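Last updated: 20 December 2022

# Velomex Hand-Held Gripper Kit: Frequently Asked Questions

The following answers apply to organisations that hire or purchase the Velomex kit through Tevby. They replace the sheet issued in March. Customers with a signed agreement should read them together with the schedule attached to that agreement, which takes precedence wherever the two differ.

## The kit and the service

**What is supplied with a standard kit?**

A standard kit contains two hand-held grippers, a marker cube for each, the connecting cables, a carrying bag for the recording unit, a charger and a printed handbook. The grippers are supplied as a matched pair and share a single serial number with the recording unit. They should not be exchanged between kits, as the calibration file is particular to each set.

**What is the kit used for?**

The kit allows a person to carry out a task by hand, using the same type of gripper that will later be fitted to a robot arm. The movements are recorded and may then be used to train or test the arm. Most customers use it for folding, sorting, wiping, packing and similar table work.

**Is a robot arm required in order to use the kit?**

A robot arm is not required for recording. Customers who intend to replay their recordings on an arm should consult the list of supported models in Annex B of the handbook before placing an order. Tevby does not supply arms and cannot advise on their purchase.

**May the kit be hired as well as purchased?**

Both arrangements are available. The shortest period of hire is 7 days, counted from the day after delivery. Hire may be extended in writing at any point before the final working day, provided that the kit has not been reserved by another customer. Purchased kits are dispatched from the Parnden depot within 19 working days of a confirmed order.

**Who provides the training?**

An introductory session is included with every purchase and with every first hire. Sessions are led by Chrysanthi Dimitriou or by a member of her team, either at Parnden or at the customer's own premises. Travel outside the area served by the Parnden depot is charged at cost.

## Setting up and working with the kit

**How should the working area be prepared?**

A plain table in a single, even colour is preferred. Glossy tops and strongly patterned cloths should be avoided. Lighting should be steady – direct sunlight moving across the table during a session is a frequent cause of rejected recordings. Power leads should be kept clear of the operator's feet and of the chair.

**May the operator be seated?**

The operator may sit or stand, but should not change from one to the other in the course of a single recording. A seated operator should be able to reach the far side of the working area without lifting from the chair. Armrests tend to interfere with the elbows and should be lowered or removed where possible.

**How should soft items such as cloths be handled?**

Cloth should be gripped firmly enough to hold it through the whole movement, and released fully before the next grasp is begun. The handbook advises operators to begin with one gripper on the cloth and to bring in the second when the first hold is secure. Purple, green and other strong colours are generally easier to review afterwards than white cloth on a pale table. Small devices with keypads or screens may be used alongside cloth in wiping and covering tasks, but should be switched off if they give an audible signal.

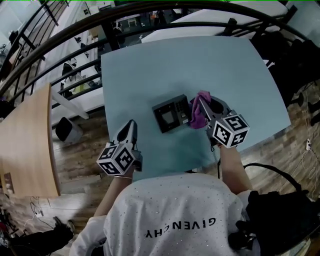

**How long does the battery in the recording unit last?**

A fully charged unit supports 3 hours of continuous recording. Charging from empty takes place overnight, and the unit should not be used for recording while it is connected to the charger. A second battery may be ordered separately and can be fitted by the customer without tools.

**Can the marker cubes be cleaned?**

The cubes may be wiped with a dry, soft cloth. Water, alcohol and household sprays must not be used, as they lift the printed surface. A cube with a scratched or faded face should be replaced, even if the software continues to accept it. Replacement cubes are sent free of charge during the first year of ownership and throughout any period of hire.

**How often must the grippers be calibrated?**

Calibration is carried out at the start of each day's work and again whenever a gripper has been dropped, a cube has been changed or the kit has been moved to another room. The procedure is set out in Section 4 of the handbook. It requires the calibration card supplied with the kit; photocopies and home-printed versions of the card are not accepted by the software.

**What happens if a marker cube is hidden from view during a recording?**

Short gaps are filled by the software. Longer gaps are flagged in yellow on the review screen and the customer may choose to keep or discard the recording. If gaps occur often, the operator's posture should be looked at first. Leaning over the hands is the usual cause, and loose sleeves are the next.

**Are left-handed operators able to use the kit?**

The two grippers are identical in weight and in the force needed to close them. The leading hand is selected in the software before the first recording. No change to the hardware is needed.

**Is there a lower age limit for operators?**

Operators must be 18 or over. Students below that age may observe a session but may not wear or hold any part of the kit while it is connected.

## Recordings and personal data

**Where are recordings stored?**

Recordings are held on the recording unit until the customer transfers them. Tevby does not receive a copy unless the customer has taken the optional review service. Under that service, files are kept on a server at Parnden for the period stated in the agreement and are then deleted.

**Is sound recorded?**

Sound is switched off when the kit leaves the depot. It may be enabled by the customer's named administrator. Where this is done, everyone present in the room must be told before recording starts.

**What is included in the review service?**

A reviewer examines each recording for gaps, dropped items and incomplete tasks, and returns a written list. The service is priced in blocks of 163 recordings. Unused recordings in a block may be carried forward to a later project under the same agreement, but cannot be refunded or passed to another organisation.

**May recordings be shared with third parties?**

Recordings belong to the customer. They may be shared or published as the customer sees fit, subject to the consent of the operators concerned. A model consent form is provided at the back of the handbook and may be altered to suit local rules.

## Faults, returns and charges

**What should be done if a gripper jams or will not close fully?**

Recording should be stopped and the cable disconnected at the bag. Fibres or threads caught at the hinge may be removed with the plastic pick supplied. If the gripper still does not close, the customer should contact the service desk and should not open the casing. Opening the casing ends the warranty on a purchased kit and gives rise to a repair charge on a hired one.

**Who carries out repairs?**

Repairs are carried out by Sfakianakis, the appointed workshop for all Velomex equipment supplied by Tevby. Items must be sent through the Parnden depot and not directly to the workshop. A replacement kit is lent during the repair where stock allows – this is confirmed when the fault is reported.

**How should the kit be packed for return?**

The original case should be used. The grippers are placed in the shaped tray with the cubes facing upwards, and the cables are coiled loosely beside them. The battery must be removed from the recording unit and packed in its own sleeve. The checklist inside the lid should be signed and left in the case.

**What charges apply if a kit is returned late?**

Late return is charged at the daily rate shown in the schedule, up to the purchase price of the kit. The charge is waived where the delay lies with the carrier and the customer can supply proof of collection.

**Can an order be cancelled?**

A purchase may be cancelled without charge until the kit has been dispatched. A hire may be cancelled without charge until the calibration file has been issued, after which the preparation fee remains payable.

**To whom should complaints be addressed?**

Complaints should be made in writing to Christos Economou, Customer Services, at the Parnden depot, quoting the serial number of the kit and the agreement number. Questions on invoices should be sent to the accounts office, whose details appear on the invoice itself.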